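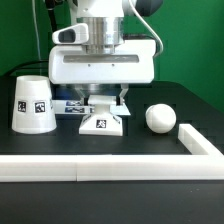
Kabelführung

Als Kabelführung bezeichnet man in der Elektro- und Gerätetechnik die Gesamtheit der Maßnahmen, mit denen Leitungen zwischen zwei Anschlusspunkten verlegt, gehalten und geschützt werden. Der Begriff umfasst sowohl den Verlauf der Leitung als auch die dafür verwendeten Bauteile wie Kanäle, Rohre, Schellen, Binder und Schutzschläuche. Im Bauwesen wird meist von Leitungsverlegung oder Kabelwegen gesprochen.

Feste und bewegte Verlegung

Grundsätzlich wird zwischen fester und bewegter Verlegung unterschieden. Bei der festen Verlegung bleibt die Leitung nach der Montage in ihrer Lage. Sie wird beim Einziehen oder Einlegen gebogen und danach kaum noch mechanisch beansprucht. Typische Fälle sind die Hausinstallation, die Verdrahtung von Schaltschränken und Kabelpritschen in Industriegebäuden.

Bei der bewegten Verlegung folgt die Leitung einem beweglichen Teil. Sie wird dabei gebogen, verdreht oder beides zugleich. Hierfür sind feindrähtige Leiter und abriebfeste Mäntel üblich, häufig aus Polyurethan. Massive Leiter, wie sie in der Hausinstallation verbreitet sind, brechen bei wiederholter Biegung nach kurzer Zeit.

Biegeradius

Der kleinste zulässige Biegeradius wird in der Regel als Vielfaches des Außendurchmessers angegeben. Er hängt vom Leitungsaufbau, von der Temperatur und von der Art der Verlegung ab und ist bei bewegten Leitungen größer als bei fest verlegten. Wird er unterschritten, können Schirmgeflechte aufreißen oder Adern im Inneren der Leitung knicken, ohne dass der Schaden am Mantel erkennbar ist. Bei Lichtwellenleitern erhöht ein zu enger Radius die Dämpfung.

Zugentlastung

Eine Zugentlastung nimmt Kräfte am Mantel auf und hält sie von den Klemmstellen fern. In Gehäusen übernehmen dies Schellen oder Kabelverschraubungen. Steckverbinder für Ortsveränderliches besitzen meist eine eigene Klemmvorrichtung und zusätzlich eine Tülle, die das Abknicken am Austritt verhindert. Kabelbinder sind nur bedingt geeignet und dürfen den Mantel nicht einschnüren.

Bauformen

Offene Schlaufen sind die einfachste Form der bewegten Führung. Sie benötigen wenig Material und lassen sich leicht austauschen, können jedoch an benachbarten Teilen hängen bleiben. Energieführungsketten bestehen aus gelenkig verbundenen Gliedern und geben einen festen Mindestradius vor. Wendelleitungen ziehen sich nach der Dehnung selbsttätig zusammen. Wellrohre und Geflechtschläuche fassen mehrere Leitungen zu einem Bündel zusammen und schützen sie vor Abrieb.

Trennung von Leitungen

Energie- und Datenleitungen werden nach Möglichkeit getrennt geführt, um Störeinkopplungen zu verringern. Lässt sich eine Kreuzung nicht vermeiden, erfolgt sie möglichst im rechten Winkel. In Kanälen dienen Trennstege demselben Zweck.

Kennzeichnung

Leitungen werden an beiden Enden mit Nummern oder Kurzzeichen versehen, die dem Stromlaufplan entsprechen. Gebräuchlich sind Aufschiebetüllen, bedruckte Schrumpfschläuche und Etiketten mit transparenter Schutzfahne. Mantelfarben können die Zuordnung erleichtern, ersetzen die Beschriftung aber nicht.

Siehe auch

Kabelkanal
Energieführungskette
Leitungsschutz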